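List archives
Home | Lists | Threads | Members | Log in
Search this list... Go

Re: [household] Drying rack for a living room, dark laundry

Oct 1, 2020
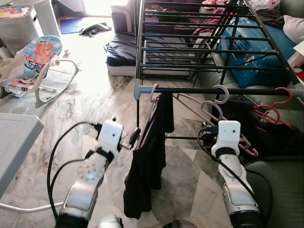 The rack in the living room, dark things on it.

> We are moving to a place with no balcony and no dryer. The only
> free floor is in the living room, and it is stone. Does anybody
> on the list dry clothes indoors on a folding rack? I looked at
> the Plandska but the rods seem close together. Also wondering
> if black clothes come out stiff.

We have dried everything indoors since we moved to Dondden, so I can answer most of this.

Ours is a Ternero, black tubular metal, with parallel rods between two long side rails. Some of the rods are blue. I paid 49 for it, and it has lasted over 2 years so far. I have not used the Plandska, but close rods are a problem for anything thick. We leave every other rod free when we do sweaters.

Long things go on first, at the end, where they can hang straight down. Small stuff gets draped over the bars wherever there is space. If you bunch dark clothes together they stay damp in the folds, so go back after 90 minutes and spread them out. Mine did come out stiff at first. I cut the detergent by half and shake each piece hard before it goes up — that fixed most of it.

On the floor: ours is white marble with grey veins, and the rack stands right on it. Check that the feet have rubber on them and wring out anything that drips. Wipe up puddles the same day. I let one sit in September and it left a dull spot I still have not gotten out.

Look at the end caps too if you buy used. Replacements for ours came from Halász, and they take a while to ship.

What are the measurements of your free floor? Open, these take up more room than you would expect.

Previous message | Next message | Thread 551
Contact the list owner | Copyright 2020 | Back to top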